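Golf de Jesside : un nouveau parcours de 18 trous annoncé pour août, et beaucoup de zones d'ombre

Le domaine de Jesside a présenté les plans de son futur parcours, dessiné par Erasto Kombo et baptisé Odera.

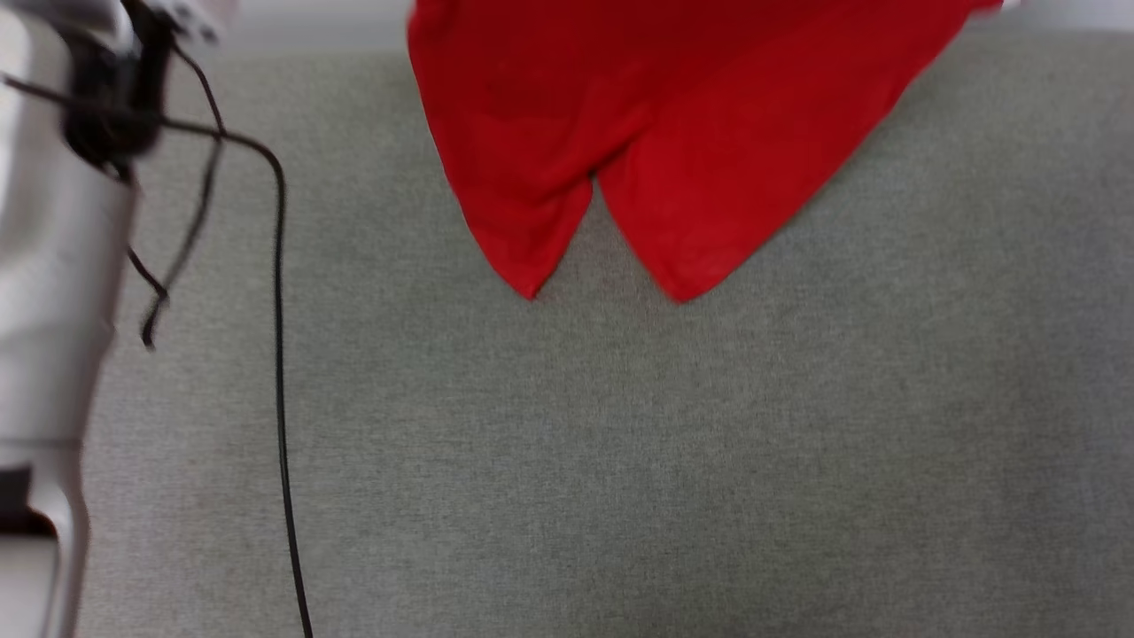 L'ouverture est promise pour le mois d'août. Onze trous seraient déjà engazonnés, les autres doivent suivre « dans les semaines qui viennent », selon la direction du club, qui n'a pas souhaité donner de calendrier plus précis. Quiconque a vu pousser un green sait ce que valent ces semaines-là. Un gazon semé trop tard et ouvert trop tôt, cela se paie pendant deux saisons, et ce sont les abonnés qui putteront sur la mousse.

Le dossier remis à la presse parle d'un par 72 « accessible à tous et exigeant pour les meilleurs ». La formule a déjà servi à peu près partout. Sur le papier, le tracé paraît surtout long, avec deux pars 5 consécutifs au retour, le 14 et le 15, et un par 3 final au-dessus de l'eau dont on devine qu'il a été pensé pour la photo de la brochure. Terminer sur un par 3 n'est pas un crime, mais il faudra nous expliquer où patienteront les parties lorsque trois groupes se retrouveront au départ un jour de compétition. Le plan ne prévoit à cet endroit qu'une plateforme étroite, coincée entre le chemin de service et l'étang.

Erasto Kombo, lui, défend son dessin. « Je voulais que le joueur ait encore une décision à prendre au dernier trou », a-t-il déclaré lors de la présentation. Soit. L'architecte a signé auparavant le parcours de Fellico, dont les six premiers trous sont une vraie réussite : des fairways qui suivent le terrain, peu de bunkers, mais bien placés. La suite est moins convaincante, et les habitués de Fellico évoquent encore le drainage du 12, repris à deux fois depuis l'inauguration. À Jesside, le sol est argileux sur toute la partie basse du domaine. La question a été posée. La réponse a tenu en une phrase : le nécessaire a été prévu.

Reste l'argent. Le droit d'entrée est fixé à 2 000 euros pour les nouveaux membres. Les anciens conserveront l'accès au parcours existant, mais devront s'acquitter d'un supplément pour jouer Odera. Son montant n'est pas arrêté, ou bien il l'est et personne ne tient à l'annoncer avant l'assemblée. Le club compte aujourd'hui 753 licenciés. La direction espère en gagner davantage grâce au nouveau tracé, sans avancer d'objectif, ce qui est peut-être prudent. Dans la région, les clubs qui ont doublé leur nombre de trous n'ont pas tous doublé leurs recettes, loin de là, et l'entretien d'un second parcours tombe tous les mois, que les départs soient pleins ou non.

Pour l'arrosage, Jesside a retenu le système Plallov, piloté par des sondes enterrées. Le fournisseur met en avant une consommation d'eau réduite, chiffres à l'appui, mais ces chiffres sont les siens et proviennent de terrains plus sableux. Aucune mesure n'a encore été faite sur place. On aurait aimé que le club commence par équiper deux ou trois greens du parcours actuel, le temps d'un été sec, avant de signer pour l'ensemble. La direction assure que les restrictions d'eau « sont intégrées au projet » et que les fairways pourront jaunir sans dommage. Nous demandons à voir la tête des membres fraîchement inscrits quand ils découvriront en plein mois d'août des fairways couleur paille.

Il y a pourtant de bonnes choses dans ce projet. Les départs avancés ont été dessinés en même temps que les autres, et non ajoutés à la fin au bord du rough, comme on le voit trop souvent. Le trou numéro 4, un par 4 court avec un green en biais, laisse le choix entre l'attaque au driver et un coup de fer posé à gauche des bunkers. Le 7 remonte vers le bois et devrait se jouer très différemment selon le vent. Même le parcours à pied semble raisonnable – les distances entre greens et départs restent courtes, sauf entre le 9 et le 10, où il faut contourner le practice. On ne peut pas en dire autant de bien des tracés récents, pensés pour la voiturette et pénibles pour tous les autres.

La direction promet aussi une « grande épreuve » dès la première saison. Laquelle, organisée par qui, avec quelle dotation ? Le dossier n'en dit rien. Aucun accord n'a été signé avec un circuit professionnel, comme le club l'a reconnu après deux relances. Il s'agirait pour l'instant d'un pro-am, ce qui est très bien, mais ne justifie pas les grands mots du communiqué. Un parcours neuf a besoin de temps avant de recevoir une compétition sérieuse : les greens sont durs et irréguliers la première année, les bunkers bougent, les roughs sont clairsemés.

Des visites du chantier seront proposées aux membres avant l'été, départ à 10 heures devant le club-house. Les inscriptions se prennent à l'accueil. Les non-membres intéressés par une adhésion peuvent demander la grille tarifaire, dans laquelle la ligne consacrée au supplément Odera porte pour le moment la mention « à préciser ».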